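Ticket 1314 – Second arm for the Trokside cell: which gripper, which bench, what to order first
Status: Open, waiting for purchasing
Opened by: Tobiloba Nwankwo
Assigned to: Chukwuemeka Onyeka
Category: Equipment planning / automation

Tobiloba Nwankwo, 9:10
Hello Chukwuemeka. I open this ticket because the budget form for the second arm was returned to me with the remark "scope not clear". I have to send it again before Friday. The form asks for one total, but I have three quotes that do not cover the same things, so I cannot compare them.

What I have now:
Sudlow quotes the arm, the controller, the pendant and a two-finger gripper. No mounting plate, no cables longer than the standard ones.
Mundel quotes the arm and the controller, with plate and long cables, but no gripper.
Wiegand quotes only grippers. They have the two-finger type and a type with several fingers, and the second one is nearly double the price.

The problem is that the line "end effector" in our form accepts only one item. If I leave it empty the form gives the error "line 6 incomplete" and does not save. If I put the Sudlow gripper there, the Mundel offer looks cheaper than it really is.

Chukwuemeka Onyeka, 9:48
I tried the form on my side and I get the same error. It is a fault of the template. The old version allowed an attachment in place of the item. Please try this: write "see attached list" in the item field and put 1 in the quantity field, not 0. With 0 it fails also for me.

Then two questions about the content. Do both arms need the same gripper? And is the bench in the budget or not? I do not see it in any of the three quotes.

Tobiloba Nwankwo, 10:25
The form saves now, thank you. The quantity was the reason, I had left the 0.

To your questions. The grippers do not have to be the same. The right arm will pick up loose parts and the left arm will hold a part still, or push with a tool. For the first job two fingers are enough. For the second one I would like the type with more fingers, but I cannot yet prove that it is worth the money.

The bench is not in the budget. I supposed that we use the old one from the packing room. It is 170 cm long.

Chukwuemeka Onyeka, 11:02
Please check the depth of the old bench and not only the length. Last time we lost two weeks on this. The Mundel plate needs 100 mm free behind the base for the cable connector, and if the bench stands against the wall, the cable is bent too much. Sudlow does not give this number in the quote. I would ask them in writing.

Also please check if the top of the bench can carry two arms when both reach forward at the same time. The packing bench was made for boxes.

Tobiloba Nwankwo, 13:30
I measured. The depth is fine if we pull the bench away from the wall, but the top moves when I lean on it with my hands. I think this bench is not suitable. So there must be a line for a stiff frame and a new top. I have no price for it yet.

Sudlow answered by phone that their connector needs "a similar space". I asked for an email, it has not come.

Chukwuemeka Onyeka, 14:05
Then please do not add the bench to the arm quote. Make it a separate request. The limit for a single request without second approval is lower than you think, and if both are together, the complete package goes up one level and will wait until May at least. I made this mistake with the labeling machine.

Before we pay for the expensive gripper, can you set up the layout in the simulator? Both arms, the two types of gripper, any simple objects. I want to see if the cables and the elbows get in the way. If it is possible with two fingers on both sides, we save the difference.

Tobiloba Nwankwo, 16:40
I made the layout this afternoon with the objects which were already in the library. I attach the view.

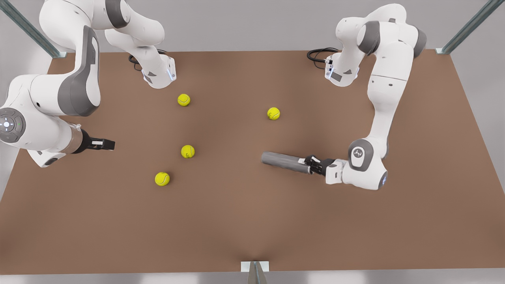
The layout question first, as it decides what we order. I put both bases at the far edge of the table, so the near side stays free for the operator, and I think we should keep it like this. The cables run out behind the bases and part of them lies on the tabletop, so in the real cell I want a cable channel there, and the 100 mm has to be counted from the back of the base. The left arm has the gripper with several fingers and holds a gray rod in place of our tool, and the right arm has the open two-finger gripper near the tennis balls. Please look also at how low the elbow of the left arm comes on its side of the table. I would not place a parts tray there.

What I cannot tell from the simulator: if two fingers would hold the rod also when it is pushed from the side. The contact settings are the default ones and I do not trust them for a purchase decision.

Chukwuemeka Onyeka, 17:15
Good, this is enough for the layout. I agree about the tray.

For the gripper I propose the following. Order two of the two-finger type now, and ask Wiegand if they lend the other type for a trial. They did this for the Trokside people before, I believe for four weeks, but please confirm. If the trial is good, we buy it from the next budget as a tool and not as part of the cell. The mounting flange must be the same on both, so ask for the drawing before you sign anything.

Open points:
1. Email from Sudlow with the connector space – Tobiloba
2. Price for frame and top, as separate request – Tobiloba
3. Loan conditions and flange drawing from Wiegand – Tobiloba
4. Cable channel, add to the bench request and not to the arms – Tobiloba
5. Correction of line 6 in the form template – me

Tobiloba Nwankwo, 17:32
Understood. One question about point 2: if the frame comes from Mundel, can it have the same supplier number as the arm offer, or will the system join the two requests again?

Chukwuemeka Onyeka, 17:50
It will join them if the cost center is also the same. Use the workshop cost center for the frame. I leave the ticket open until the form is corrected.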